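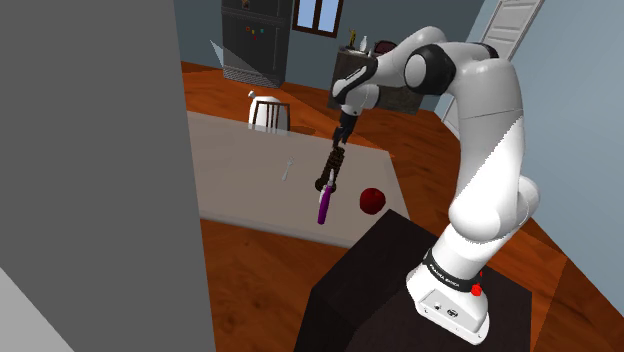 Stostik Press Office

5th December

Stostik to release 3000 simulated kitchen tasks for robot learning

Stostik, the robot software firm based in Avutcombe, will release a set of 3000 recorded examples of a robot arm handling household objects. The set, called Serrano, goes online in January and will be free for research use.

All the examples were gathered in simulation. An operator guides a virtual arm through a short job at a kitchen table, such as picking up one item while a fork and an apple lie close by. The software stores the arm's movements along with the camera views, and a learning system is then trained on the stored runs.

Serrano covers 378 objects. Each task comes with a written instruction. A further 300 examples in which the arm drops or misses the object are supplied separately and marked as failures.

Recording was shared with Promik, which built the rooms and furniture used in the simulator. The two companies plan to add drawers and cupboard doors to the next version.

Research groups can apply for early access through the Stostik website. Media enquiries should go to the press office in Avutcombe, extension 368.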